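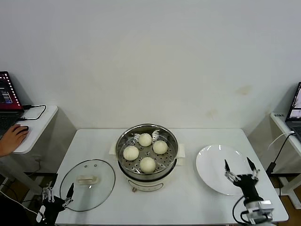

Tanora Community Cooking Program
Progress report to the Dudás Fund
8 October 2023

Summary

The grant pays for a weekly cooking course for adults who live alone or have recently moved into their own housing. The first half of the grant period ended last month. Enrollment is at the level we proposed, the second course site is open, and the recipe booklet is behind schedule. Spending is under budget on printing and over budget on food. We are asking to move money between those two lines and are not asking for more.

Enrollment and attendance

We enrolled 60 people across the two sites, which was the target in the proposal. Of these, 34 finished the full course and 26 are still attending. The people still attending are mostly in the group that began at Jotano after the delay described below. Anyone who dropped out before the third session was replaced from the waiting list and is not included in these totals.

Evening sessions filled first. The midday session at Tanora was slow to fill and we changed its start time in the second month so that people could catch the bus back before the school run. Attendance was steadier after the change. We would keep the new time for next year.

Most participants heard about the course from a housing worker or a relative. The posters brought in very few people. Etelka Juhász visited the two housing offices in April and left referral forms at the front desks, and referrals from both offices picked up within a few weeks. We plan to repeat those visits before each new course and to stop paying for posters.

Course content

The course has eight sessions. The order was changed after the first group. Knife work used to come first, and several people told us they found it discouraging to spend the opening session cutting onions and going home without a meal. The first session is now rice and steamed vegetables, with eggs as an option. Knife work is spread over sessions two through four.

Steaming has been worth the time we gave it. Many of the rooms our participants rent have one outlet near the counter and no working stove, so a dish that needs a single electric appliance is one they can repeat at home. We now teach fish, dumplings, potatoes and greens this way. The session on baking was cut to make room. A few people were sorry to lose it and we have offered a separate baking afternoon at Tanora, which is paid for from our own funds.

Bence Fekete teaches both evening groups. Refugio Villaseñor teaches the midday group and has translated the shopping lists and safety sheet into Spanish. The translated sheets were not in the proposal. They cost nothing beyond her regular hours and copying.

Food budgeting is covered in sessions five and six. Participants bring a receipt from their own shopping and plan two meals from what is on it. The receipts vary a lot, and the exercise takes longer than the forty minutes in the lesson plan. We have moved the section on reading labels to session seven.

Second site

The Jotano site opened five weeks late. The kitchen passed inspection on the second visit. On the first visit the inspector asked for a separate hand sink and a lock on the cleaning cupboard. The landlord paid for the sink and we paid for the lock. Vasco Serrano managed the work and the second inspection.

The room at Jotano is smaller than the one at Tanora and we have held the groups there to a lower number. Storage is the main difficulty. Dry goods have to be carried back to Tanora after each session, and on two occasions the flour and oil were at the wrong site when class began. A shelving unit has been ordered and should solve most of this.

Recipe booklet

The booklet was due at the end of the first half. The text is finished. Layout is not. The designer we named in the proposal took a full-time job in June and it took us until August to find another. Pastis, a small print shop near the Tanora site, has agreed to do both layout and printing at the price we budgeted for printing alone. We expect proofs next month.

Participants tested every recipe in the booklet. Four were dropped after testing. The lentil soup took too long on a hot plate, two of the chicken dishes needed an oven, and the rice pudding scorched for almost everyone who tried it. The remaining recipes list quantities for one person and for two. Earlier drafts were written for four, and people asked us to change that.

Spending

Staff costs are on plan. Printing is underspent because nothing has been printed yet. Food is overspent by $825. Cooking oil, eggs and fresh fish cost more than we allowed, and the fish session accounts for a large share of the difference. We have switched to frozen fish for the second half.

We request permission to move $825 from printing to food. With the Pastis quote the booklet can still be printed in full. Receipts and the revised budget sheet are attached. Géza Virág prepared the sheet and can answer questions on any line.

Follow-up

We call each person who finishes the course a month later. Calls to the first group are complete and calls to the second are under way. The questions are short: how many times they cooked in the past week, what they made, and what got in the way. Cost and tiredness after work come up most often. Several people said they cook more on days off and eat the leftovers afterward, and we have added a short section on safe storage and reheating to session eight.

We have not been able to reach everyone. Phone numbers change often in this group. From the next course on, we will ask for a second contact at enrollment.

Plans for the second half

The Jotano group will finish its current course and one more evening group will start at each site. The shelving at Jotano will be installed before the new group begins. The booklet will be printed and handed out to current participants at the final session and mailed to those who have already finished.

We would also like to discuss the end date. The late opening at Jotano means that the last group there will finish five weeks after the grant period closes. We can cover the room for those weeks but would need approval to spend the remaining food money after the closing date. A reply before the new groups enroll would help us set the calendar.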